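Skatier 招聘桌面分装与整理人员（Berkell 楼，长期兼职，也有全职名额）

工作地点：Larnley 路399号，Berkell 楼二层，分装室
工作类型：兼职为主，全职名额2个
时薪：200元，试工期间相同
开始时间：五月
联系人：Hsin-yi Tse（人事），内线182

首先说明一下我们是做什么的。Skatier 是一家做小件分装的公司。客户把商品送到我们这里，大多数是小盒的饮料、小包的干货、袋装的零食，有时候也有文具和洗漱用品。我们把这些东西从原来的袋子里取出来，看一看外观，放进浅托盘，然后按照订单重新组合，再装进新的袋子或者纸箱。听起来很简单，做起来也确实不难，但是需要耐心，也需要一双愿意慢慢做事的手。

现在我们的工作量增加了。一家叫 Chow 的商店从今年春天开始把他们所有的小盒商品交给我们整理，原来的人手不够用。所以我们希望在五月以前找到新的同事。以前有没有做过这种工作，对我们来说不是最重要的。

一、您每天要做的事情

上班以后，您先到自己的桌子前面，把台面擦干净，把托盘放好。我们用的托盘是塑料的，四周有高起来的边，比较浅。托盘放在桌上的哪个位置，由您自己决定，左手习惯的人可以和右手习惯的人不一样。袋子放在托盘旁边，不要放在托盘里面。

然后您从袋子里取商品，一件一件地取。我们不允许把整个袋子倒过来，让东西自己掉出来。小纸盒的角很容易碰坏，角坏了，客户就不能按照原价卖。有的新同事觉得一件一件取太慢，第一天我也是这样想的。过了一个星期，我的手已经习惯了，速度也没有问题。

取出来以后，请看商品的六个面。要看的是：盒子有没有压扁，封口有没有打开，印刷的字能不能读，吸管或者附件是不是还在。如果没有问题，就轻轻放进托盘，正面朝同一个方向。如果有问题，就放到桌子旁边的灰色小筐里，在单子上画一条线，不需要写理由。每天下午由组长来看灰色小筐，决定怎么处理。
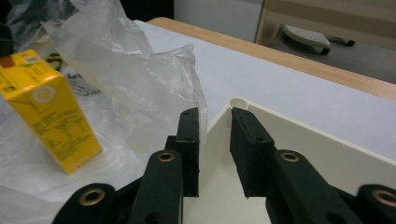 软的袋子比硬的盒子麻烦得多。塑料袋取空以后会自己展开，占很大的地方，有时候盖住托盘的边，您就不容易看到里面还有没有东西。所以我们的规定是：袋子空了，先用手从外面摸一遍，再打开看一遍，然后才可以压平。压平的袋子对折两次，放进桌子下面的回收箱。印有客户名称的袋子要和没有印字的袋子分开，因为客户会把前一种收回去。

请不要在袋子还有商品的时候把它移到别的桌子上。以前发生过这样的事情：一个袋子从一张桌子换到另外一张桌子，单子没有跟着走，最后两张桌子的数量都不对，三个人留下来找到晚上。从那以后，袋子和单子必须在一起，单子用夹子夹在袋口。

托盘满了以后，您不需要自己搬到货架。请把托盘推到桌子的一侧，把小木牌翻过来，负责运送的同事会来拿。我们曾经让每个人自己搬，结果过道里总是有人撞到人，后来就改成现在的做法。

下班以前有一段固定的整理时间，这段时间也计算工资。请把没有做完的袋子封好，台面擦一遍，托盘倒扣着放，单子交到门口的文件盒。第二天您来的时候，可能坐的是另外一张桌子，所以请按照您自己希望看到的样子留下这张桌子。

二、工作时间和工资

兼职分成上午班和下午班。上午班从早上八点半到中午十二点半，下午班从一点半到五点半。您可以只做一种，也可以两种换着做，但是请在每个月的月底告诉我们下个月的安排。全职的同事做上午班和下午班，中间一小时休息，休息的一小时不计算工资，这一点我们希望在这里写清楚，以免误会。

时薪200元。试工期间和正式上班以后一样，不打折。我们不按件数付钱。以前有人建议按件数付钱，说这样大家会做得快一些，我们讨论以后没有采用。速度快的人和速度慢的人，拿的时薪相同；组长另外有一份津贴，数额在面谈的时候说明。

工资每个月发一次，月初发上个月的。如果您需要提前领取一部分，可以和 Hsin-yi Tse 商量，不需要说明用途。

请假的话，请在前一天下午五点以前打电话或者发信息。当天早上突然生病，当然也可以请假，请在八点以前通知我们，好让我们重新安排桌子。迟到十五分钟以内不扣钱，但是请不要变成习惯。

三、我们希望找到什么样的人

我们没有学历的要求。年龄方面，请您年满十八岁。您需要能够看清楚包装上比较小的字，戴眼镜完全可以。中文不必说得很好，我自己的中文也是三十多岁以后才开始学的，在分装室里够用。单子上的文字并不多，常用的词大概一个下午就可以认识。

手的方面，您需要能够用手指拿住小的、轻的物品，又不把它捏坏。饮料的小纸盒，如果捏的力气太大，中间会凹下去；力气太小，又会滑出去。这种力气很难用文字解释，试工的时候您自己会感觉到。

身体方面，这份工作可以坐着做，也可以站着做，我们有高一点的凳子。您不需要搬重的箱子。不过，手臂要长时间放在桌面上方，肩膀会累，特别是最初的几天。如果您的肩膀或者手腕以前受过伤，请在面谈的时候告诉我们，我们可以把您安排到贴标签的位置，那里手臂的动作比较小。

性格方面，喜欢安静的人和喜欢说话的人都在这里工作。上午班一般比较安静，下午班有人放音乐，音量不大。如果您对音乐很敏感，请选择上午班。

以下几种情况，可能不太适合您：
您希望每天的工作内容都不一样；
您对香味或者灰尘有严重的过敏，洗漱用品到货的日子，房间里会有味道；
您只能工作两个星期以下。学习这份工作需要几天时间，太短的话，对您和对我们都不合适。

四、工作的地方

Berkell 楼在 Larnley 路上，从主街走过来大约是一首歌的时间。楼的入口有两个，请走靠近自行车棚的那一个，另外一个入口早上不开。二层上来以后向左转，看到绿色的门就是分装室。

房间里冬天有暖气，夏天有空调，但是空调的风直接吹到靠窗的两张桌子，怕冷的人请带一件薄外套。饮水机在走廊，厕所在走廊的另外一头。吃的和喝的请放在休息室，不要带到工作的桌子上，理由很容易明白：我们的桌上都是别人的饮料和别人的零食，混在一起就分不清楚了。

休息室有冰箱和微波炉。冰箱里的东西请写名字和日期，每个月的最后一天会清空一次。去年有一盒很贵的奶酪在清空的时候丢掉了，它的主人是我，盒子上没有写名字。

衣服可以穿自己的，袖子最好贴手腕，不要太宽，宽的袖子会把小盒子带倒。戒指和手链请取下来，柜子有锁，钥匙在第一天发给您。鞋子请穿包住脚趾的。长头发请扎起来。指甲不要太长，长指甲会划破软的袋子，也会在纸盒上留下痕迹。

五、关于这间房间和这份工作 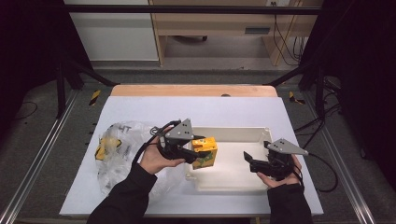 Vilmos Gál

我是分装室的组长，Hsin-yi Tse 请我在招聘启事里写几段，介绍一下每天的工作，让来应聘的人有一个比较真实的想象。前面的几节也是我写的，她帮我改了一些字。这一节她说不改了，所以如果有奇怪的句子，请您原谅。

我来这里以前做了很多年的钟表修理。眼睛不如以前了，修小零件很吃力，可是我仍然想做用手的工作。第一天，他们给我一个袋子、一个托盘和一叠单子。我以为十分钟就可以做完，结果做了将近一个小时。原因是我把每个盒子都摆得非常整齐，边和边之间没有缝。后来运送的同事把托盘拿起来，走了几步，盒子全部滑到一边。我这才明白，托盘里的东西应该稍微松一点，但是方向要一致，这两件事情并不矛盾。

关于托盘，我还想多说几句。新来的人常常从托盘的近处开始放，因为近处最方便。放满了近处以后，再往远处放，手臂就要从已经放好的盒子上面过去，袖子很容易碰到它们。请您从远的角落开始，一排一排向自己的方向放。习惯用左手的人，从右边的远角开始；习惯用右手的人，从左边的远角开始。这个规则没有写在墙上，是我们自己慢慢试出来的，您如果有更好的办法，请告诉我，我会在自己的桌子上试一试。

第二件事情是袋子的声音。塑料袋很薄，动一动就响，整个房间如果有很多袋子同时响，人会觉得烦躁。您可以先把袋口向外翻一圈，像翻袖口一样，袋子就站得住，响声也小很多。翻过的袋口还有一个好处，手进去的时候不会带着塑料一起走。不过，有的袋子太软，翻了以后又倒下来，这种袋子就让它平躺在台面上，从开口的一边慢慢取，不必和它生气。

第三件事情是盒子的样子。小的饮料盒，颜色常常很接近，同一个牌子的几种口味，只有底部或者侧面的一小块颜色不同。我刚来的时候，把两种口味放进了同一个托盘，一直到装箱才发现。那天有很多托盘要重新打开，同事们没有责备我，但是我自己觉得非常不好意思。现在我的做法是，每次打开一个新袋子，把取出来的第一件放在托盘外面，当作样子，后面的每一件都和它比较。袋子取完了，再把这一件放进托盘。请您记得最后这一步，我忘记过几次，数量就少一件。

两只手一起工作，也是需要学习的。大多数人只用一只手取东西，另外一只手放在那里没有事情做。比较好的办法是，一只手拿住盒子，另一只手扶着托盘或者压住袋子，然后再换。您不需要追求快。手的动作稳定了以后，速度自己会来，而且一天结束的时候不会那么累。我建议每做完一个托盘，把两只手放下来，甩一甩，看一看远的地方。

有人问我，这样的工作会不会无聊。我想回答得认真一点。会的，有的时候会无聊，特别是下午三点前后，袋子看起来都一样，时间走得很慢。我在这个时候会去喝一杯茶，或者和旁边的同事换一种商品。我们的规定允许每个班换一次商品，只要两个人都同意，并且在单子上签名。干货换成饮料，饮料换成文具，感觉就像换了一份工作。

也有让人高兴的时候。比如一个很乱的袋子，里面的东西横的竖的都有，标签也贴歪了，慢慢地它变成一个托盘，每一件都朝着同一个方向。我看着这样的托盘，心里很舒服。我的妻子说，我在家里从来不这样整理厨房，她说得对，我没有办法反驳。

另外有一些小的词，您第一天会听到，我在这里先解释。我们说“开袋”，意思是打开一个新的袋子，并且把单子夹上去。“清袋”是袋子取空以后，摸一遍，看一遍，再压平。“回头”是已经放进托盘的商品又拿出来检查，一般是组长要求的，没有批评的意思。“睡觉”是托盘做完了，但是订单还没有来，所以放在货架上等。第一个星期，有人告诉我“你的托盘在睡觉”，我以为是一句谚语，回家查了很久的词典。

六、试工怎么安排

面谈以后，如果双方都觉得可以，我们会请您来试工，一共两个半天。第一个半天，您坐在我的旁边，我做一个托盘，您做一个托盘，您可以随时停下来问问题。这个半天我们会用比较结实的商品，掉在地上也不要紧。第二个半天，您自己坐一张桌子，做一种商品，从开袋到清袋都由您自己完成。

试工的时候，我们看的是以下几点：
商品取出来以后，有没有看清楚；
托盘里的方向是不是一致；
单子上的数字和托盘里的数字是不是相同；
遇到不明白的地方，有没有问。

我们不看时间。墙上有钟，请您不要因为它紧张。

试工结束以后，当天就可以知道结果。如果结果是不合适，我们会说明是哪一方面，试工的工资照样付给您。也有人试工以后自己觉得不喜欢，这完全没有关系，请直接告诉我们，不用找借口。

七、怎么报名

请打电话到 Berkell 楼的总机，转内线182，找 Hsin-yi Tse。她上午九点以后在办公室，中午休息的时候电话可能没有人接。也可以直接走到二层，在门口的文件盒旁边有报名表，填好以后放进信封，写上您的姓名就可以。

报名表上请写：您的姓名和联系电话，您希望做上午班、下午班还是全职，您可以从什么时候开始，习惯用左手还是右手，有没有过敏。最后一项是“您还想告诉我们什么”，可以空着。我当时在这一项写了修钟表的事情，写得太长，写到了背面。

简历可以带来，没有简历也可以。照片不需要。推荐信不需要。

两个人一起报名的，比如夫妻或者朋友，请各填一张表。我们会尽量安排在同一个班，但是前几天不会安排在相邻的桌子，这是根据以往的经验，两个熟悉的人坐在一起，数字容易数错。

面谈一般在收到报名表以后的一个星期之内进行，地点在休息室，时间不长。您可以穿平常的衣服来。面谈的时候有我和 Hsin-yi Tse 两个人，我们会给您看一个做好的托盘和一张填好的单子，您也可以进分装室走一圈，看看桌子的高度是不是适合您。

八、有人问过的一些事情

停车：Berkell 楼没有我们的停车位。自行车可以放在车棚，请自己带锁。

带孩子来：很抱歉，分装室里不可以。学校放假的时候，如果时间有困难，请提前说，我们可以帮您换班。

有问题的商品能不能带回家：不可以自己拿。客户同意处理掉的商品，会放在休息室的桌子上，那时候每个人都可以拿，先到先得。Chow 的商品目前不在这个安排里，全部要退回。

语言：分装室里平时说中文，也会听到别的语言。单子只有中文的。如果您认字有困难，我可以和您一起做一张自己的对照表，我的那一张还贴在柜子的门里面，您可以参考，不过上面有一部分是匈牙利语。

全职和兼职能不能换：可以，每三个月调整一次。五月开始上班的人，第一次调整在八月。

手套：有薄的棉手套，想戴的人可以戴。做饮料盒的时候，多数人不戴，觉得滑。做文具的时候，戴的人比较多。手套每天收回去洗，请不要放进自己的口袋。

全职的2个名额如果已经招满，我们会在门口的报名表上面写明，兼职的报名继续接受。其他的问题请问 Hsin-yi Tse，关于桌子、托盘和袋子的问题请问我，我下午一般在靠门的第一张桌子。

Skatier 分装室
Larnley 路399号，Berkell 楼二层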